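Ticket: kitchen pack, fridge tasks, gripper stops at drawer handle
Product: Futadden kitchen sim pack (trial licence)
Status: open, waiting on vendor
Priority: medium, but trial ends in August so please don't sit on it

Opened 09:20

Evaluating the Futadden pack for Urnama, fridge tasks only. Install fine. Licence fine. Cheese task runs fine. Drawer task does not. Arm gets to the handle, fingers line up, then controller says "contact lost" and the episode ends with a fail. No error on screen, only in the log.

Same with the sample policy you ship, so not our code.

What I've tried so far
- restarted, obviously
- fresh scene file from the download page, in case ours was stale
- arm base moved back a touch. no change
- step limit up to 2000. Just takes longer to fail
- seed 41 and seed 6, same result on both

09:55

Forgot to say, the log line before the fail is always a joint limit warning on joint 3. Might be nothing. It's in the runs that pass too.

10:40

Vendor reply, pasted from the portal: "Please confirm which task set you are running and attach renders from the fridge scene. Drawer handles were changed in the last update and older task files may still point at the old ones."

OK. We're on the Wondirau task set, it came bundled. Didn't know there was an older one. Renders attached.
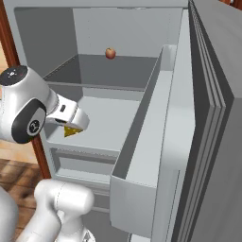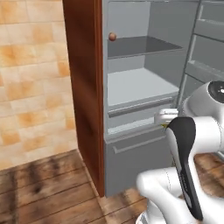

Both from the fridge scene, default light.

11:15

Went through the task file by hand. There is a handle name in it that doesn't exist in the scene any more. So the reply was half right. Renamed it, reran. Contact lost message gone. Now it grips, pulls, and the drawer moves a tiny bit and sticks. Progress I suppose.

Questions for support:
Is the drawer friction meant to be that high? The value in the file looks like a typo to me, there's an extra zero on the end compared with the cupboard doors.
Is there a changelog anywhere? The page for the update says "various improvments" and that's your spelling not mine.
If we patch the file ourselves does the next update overwrite it?

12:05

Took the zero off. Drawer opens. Ran it 6 times, opened every time. Put the zero back, sticks again. So it's that.

Still not happy to leave it there, we are meant to be judging the pack as it comes out of the box and I've now edited two things in it. Will note both in the review. Cheese task left as shipped, no edits needed.

13:30

Vendor says friction value "will be looked at" and patched files do get overwritten unless you keep them in the user folder. That should be in the manual. It isn't, or I can't find it, the search on the docs site only seems to look at page titles.

Moved ours to the user folder. Pack then loads BOTH copies and complains about a duplicate name. Had to rename the task as well, and now the results page lists it seperately from the rest of the fridge set, so the totals are off by one task. Can live with it for the trial. Couldn't live with it if we bought.

14:10

Manole asked on the shared channel if they'd hit the same thing with their licence. Told them the two edits:
1. handle name in the drawer task file, change to match the scene
2. drawer friction, drop the last zero
They confirm drawer opens at their end with both done. With only the first one it sticks, same as ours.

Still outstanding, please don't close:
- fixed task file from vendor
- answer on the friction value, yes or no
- duplicate name warning when user folder is used
- joint 3 warning, low priority, but it fills up the log and makes everything else hard to find

Next check from our side tomorrow 09:00, on a clean install with none of my edits.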